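From: Lachlan Gilchrist
To: Povotora list
Date: 2020-09-28
Subject: Re: [povotora] Boxes for the book move — what are people using?

Marietjie Adams wrote:

> We have to clear the upstairs reading room before the floor
> people come in, and I've been told to "get some boxes." Has
> anyone got a favorite size? Last time we used whatever the
> grocery store had out back and two of them split on the stairs.
> Also, is it worth saving boxes afterward or do they go soft?
> There are 3000 books up there, give or take the ones people
> never brought back.
>
> Marietjie

Oh, I have been waiting for somebody to ask this! I packed up the whole of the Wiltitz branch in May and came out of it with strong feelings about cardboard.

First, size. Go smaller than you think for the books. We had 46 small cartons and I wish we'd had more, because the few times I got greedy and filled a big one with hardbacks I couldn't get it off the floor (Sizwe Lekota had to come and take half of it out again, and he was very nice about it). Save the large boxes for cushions, puppets, the paper trimmer, all that light awkward stuff that won't stack. They're wonderful for that. I love a big plain box.

I go for plain brown corrugated every time. Printed ones from the store are fine, but you end up crossing out bananas on four sides and then writing "Biography A–F" in whatever space is left. On a plain one you get a whole blank side to write on, and a fat black marker shows up beautifully on tan.
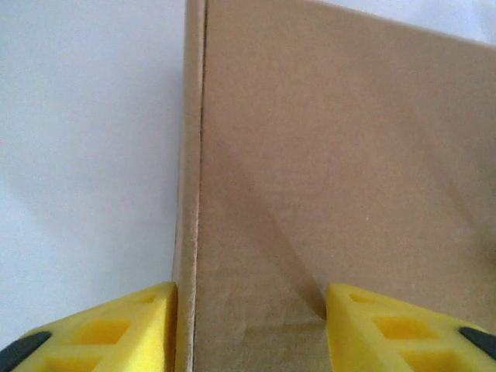
Big brown corrugated box, seen close up. Plenty of room for a label.

Write on the side, please, and not just the top! Once they're stacked the tops are gone, and we spent a happy hour at Wiltitz moving boxes around to find the one with the tape in it. I put the shelf range in big letters on two sides that meet at a corner, so whichever way a box gets shoved against the wall there's a decent chance of reading it. Number first, then the range, then the room it's going to.

For the bottoms: one strip of tape down the middle seam, another right beside it overlapping, then one across. Run the ends a good hand's width up the sides. Spine down or flat for the books, never spine up, and stuff the gap at the top with newspaper so the lid doesn't sag when another box goes on it.

As for saving them, yes, absolutely, if you've got a dry spot. Slit the tape with a knife instead of ripping it — ripping takes the top layer of paper off and then new tape won't hold there. Fold them flat and stand them on edge. Ours lived behind the map cabinet all summer and most of them are still good and stiff. Press a corner with your thumb, and if it gives, recycle it.

I still have 40 of the small ones flattened and you're welcome to every one of them. Mikkel Vestergaard has the van on Thursday and could drop them at your side door if you tell me what time suits. I can throw in two tape guns as well, but I would like the red one back.

So excited for your new floor! Send pictures when it's down.

Lachlan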